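How a Robot Hand Gets Its Checkup
Machines Up Close, for readers 9 to 12

A robot hand is called a gripper. The simplest kind has two fingers that slide together and apart. It has no palm and no thumb, and it can do only one thing well, which is pinch. To keep pinching well it needs regular care, the same way a bicycle needs oil on its chain.

This page explains how one gripper at the Tarasden workshop is looked after. The workshop calls the machine Furkia. Furkia's job is to pick up small, light objects and move them from one place to another. Its fingers are black and wide at the base, and they get narrower toward the tips. A small camera sits near the wrist and looks out past the fingers, so the people who care for the machine can see what the fingertips see. 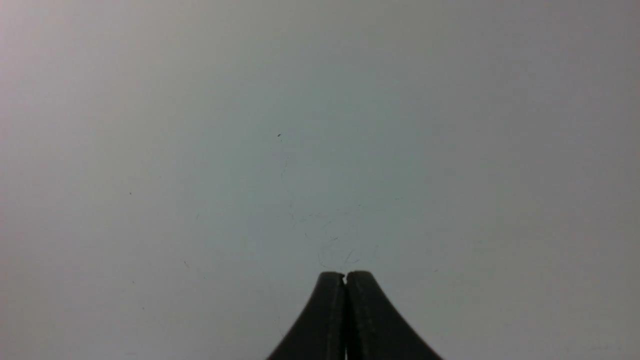 TARASDEN, August – The checkup starts with the fingers closed. When they are closed, the two inner faces should meet along a straight line, called the seam. The technician looks at the seam from the tips down.

A small notch at the very top is normal, because the tips are rounded. Farther down, the faces may not touch everywhere. A little light showing through near the base is written in the logbook. If the gap has grown by the next checkup, the fingers come off and are fitted again.

Why does a gap matter? Think about picking up a pea with two spoons. If the spoons meet evenly, the pea stays put. If they meet at only one spot, the pea rolls out sideways. A gripper has the same problem with anything round.

Dust, hair and lint

The next step is to look for dirt. Close to the fingertips, the camera can pick out a speck as small as a grain of pepper and hairs so thin that you would walk past them. A person might ignore these. A machine cannot always do that, for two reasons.

First, a hair can get pinched between the fingers. It may hold them slightly apart, and it can work its way back into the sliding parts, where it wraps around things and slows them down.

Second, dirt can confuse the camera. The computer looks for edges and dark shapes. A dark speck on a pale surface has a very clear edge. If the program is not told to ignore small marks, it may spend time checking each one.

Estíbaliz Olmedo wrote the cleaning instructions for Furkia. They go in this order:

Switch off the power and wait until the arm is still.
Wipe each finger from the base to the tip with a dry cloth.
Pull out any hairs with tweezers. Never use your fingernails.
Clean the camera window with a soft lens cloth.
Sweep the area where the robot will work.
Switch on the power and open and close the gripper 50 times.

The last step is called cycling. The technician listens while it runs. A healthy gripper makes the same sound every time. A click or a scrape means something is stuck or loose, and the cleaning begins again from the top.

Finding the zero point

After cleaning, the gripper must be calibrated. To calibrate a machine means to compare what it thinks with what is true, and then correct the difference.

Furkia's computer keeps track of how far apart the fingers are. It stores this as a number from 0 to 200. Zero means fully closed and 200 means fully open. If the fingers have been taken off and put back, the numbers may be wrong. The computer may read 3 when the fingers are already touching.

To fix this, the technician closes the fingers gently until they press together, then tells the computer that this position is zero. The work takes less than a minute. It is done after every cleaning, even when the numbers look right.

Practice with round objects

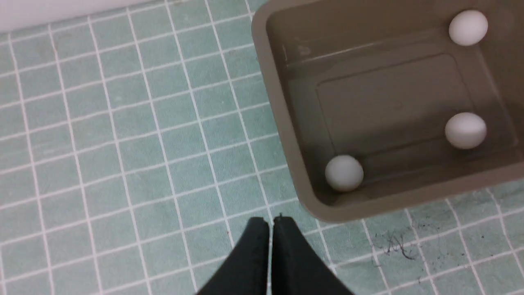
Closed fingers near the tray. The three white balls lie apart from one another.

White balls make a useful test. They are round, so they show at once if the fingers do not meet evenly. They also have different amounts of space around them. One in a corner is harder to reach, because the walls of the tray leave less room for a finger on each side. One out in the open is easier.

The floor needs attention as well. Specks and hairs can collect on tiles beside a tray, and a gripper working low down can pick them up. For this reason the sweeping step covers the floor around the tray as well as the tray.

Rasmus Mägi keeps the logbook. A full test at Tarasden is 108 picks. Each pick is marked as held, slipped or missed. One slip does not mean much. Several slips in a row usually mean dirty fingers – and sometimes a zero point that has moved.

When parts wear out

Fingers do not last forever. Each time they close, the tips rub a little. At Tarasden the tips are measured after every 300 hours of work. Worn fingers are replaced as a pair, so that both sides are the same length and shape. The old pair is labeled and kept in a drawer for comparison.

Words to know

Calibrate: to correct a machine's measurements.
Cycle: one complete opening and closing.
Gripper: the part of a robot that holds things.
Seam: the line where two closed fingers meet.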